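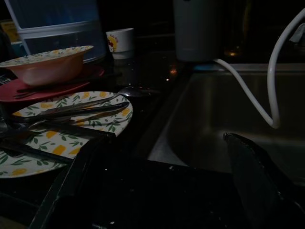

Getting turmeric stains off old crockery is easier than you'd think, and I've got over 30 bits of second-hand china to prove it (my husband would say that's too many!). Start with bicarb and a splash of water, mixed to a paste like toothpaste. Anything with a printed pattern, like the white plate with the yellow squares and green sprigs, needs a soft cloth and a light hand. Scourers are for plain pans only.

Smear the paste over the stain and leave it for 30 minutes. I go and ring my friend Parvaneh, who got me into curry in the first place. Then rub in small circles, rinse with warm water and have a look. Still yellow? Do it again, up to 3 times.

If it's a really stubborn one, dry the plate and stand it on a sunny windowsill for 2 days - sunlight fades turmeric brilliantly, though in November you may be waiting a while. Keep anything with gold edging out of the dishwasher, and don't use bleach on crackled glaze, it creeps in underneath.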